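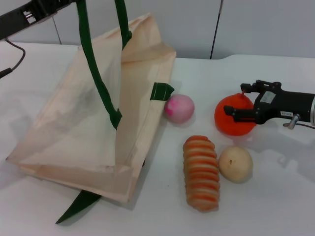
Katherine Mosquera asks whether the combined ticket still covers the upper terrace at Flalelholm if you come in by river and not by road. Yes, with conditions. Thread.

The combined ticket is sold at the Zullville landing and at the road gate. Same price, same paper, different stamp. The landing stamp is valid from the time of boarding. The gate stamp is valid from the time of entry. Most of the trouble comes from that difference.

Boarding at Zullville is at 7 in the morning. The run down the Na to Flalelholm takes five hours when the lock at Fulville is clear. With a queue at the lock it has taken me almost seven. The clock on a landing stamp runs the whole time.

Upper terrace entry closes at 2 in the afternoon. Lower terrace and the temple court stay open until 5. A late boat gets you the court and the lower terrace only. The terrace portion of the ticket is not refunded and does not carry over.

The boat operator will tell you the upper terrace is "included." It is included in the ticket. It is not included in the schedule. Ask for the arrival time in writing if the terrace is the reason for your trip.

From the river landing to the temple court is a paved ramp, easy grade, handrail on the water side. From the court to the upper terrace it is 243 steps with no rail on the top section. The steps are uneven and the stone is polished by traffic. Shoes with a real tread.

There is a second path up from the road gate, longer and less steep. It is open to river passengers too, but you have to walk out through the court and back in at the gate. Keep the stub. Staff at the gate will not let you in again on the landing stamp alone.

Bags. Anything bigger than a small daypack has to stay at the landing office. Shopping bags and totes are allowed in the court and on the lower terrace, not on the steps. The landing office closes when the last boat is tied up, so collect before you sit down to dinner on board.

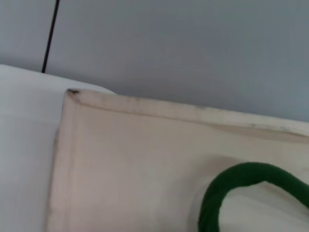

Beige bag, white cushion, gray wall.

Water level matters more than the timetable. In April the Na is usually low enough that the larger boats stop at Fulville and transfer passengers to launches. The transfer is covered by the fare. The wait for it is not in the printed times.

If you are on a launch, sit on the left going downstream. The quarry face and the unfinished column drums are on that bank, and the launches do not stop for them. The larger boats sometimes slow down there. It depends on the captain and on traffic behind.

Someone will ask about the quarry inscriptions. They can't be read from the water. You need the land route from Fulville, which is a separate permit from the district office, issued same day in the morning only. The combined ticket does not cover it and the boats will not wait.

On guides: the river fare includes a guide for the temple court. It does not include one for the terrace. Terrace guides are hired at the foot of the steps, paid in cash, and the fee is per group. Agree on the language and on whether the sanctuary at the top is part of the tour before you start climbing.

The sanctuary has no artificial light. The relief on the back wall is best in the late morning, when sun comes through the doorway at a low enough angle to pick out the carving. By early afternoon the wall is in flat shade and the upper register is hard to make out. River passengers rarely see it in good light. A flashlight is permitted, flash photography is not.

Workable plan if the upper terrace is your priority: take the boat to Flalelholm, see the court that afternoon, sleep in the village, go up the next morning from the road gate. Buy the gate ticket for the second day. It costs more in total. You get the light and you don't race the clock.

Workable plan if it is not: take the boat both ways, stay on the lower terrace, eat on board. The court alone fills an afternoon if you look at the column bases, several of which were recut from an older building and still have the earlier molding on the underside edge.

Correction to the post on stamps: a landing stamp can be exchanged for a gate stamp at the Flalelholm ticket window if the boat was delayed at the lock. You need the delay slip from the crew. They have them in a drawer at the purser's desk and do not hand them out unless asked.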